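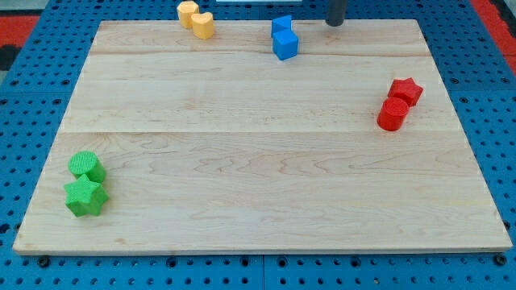 By the press office, Roritz

Roritz Halts Sorting Cell Sales After Gripper Fault

Kovside – Roritz has stopped shipping its Rennie tabletop sorting cell after a fault in the gripper control software caused the arm to press down on parts it should have released. No one was hurt. Two units were damaged, both at the company's test shop in Kovside.

The fault came up on a Sunday during a long unattended run with small printed shapes: stars, cylinders, hearts and cubes in several colors. After 3,048 picks, the arm lost its height reading and kept moving down with a part still in the gripper. The force limit should have stopped it at once. It did not respond until the arm had bent its wrist mount. A second unit failed the same way later in the run.

Engineers traced the problem to a software update sent out in February. When two shapes stood close together and one partly hid the other, the program could use the height of the wrong part. The same update also slowed the check on the force sensor.

Roritz has 34 Rennie cells in use at customer sites, most of them in schools and small packaging shops. All owners have been told to switch off automatic mode. Manual mode can still be used at low speed, with hands kept off the work surface while the arm has power.

Huvis, which supplies the force sensors, has tested five of them at our request and found no defect. The sensors will not be replaced.

A corrected version of the software is being tested now. It will go to current owners first, at no charge. Owners with a bent or loose wrist mount should leave the cell unplugged and contact the Roritz service desk for a new part. Shipping will start again when the tests are complete.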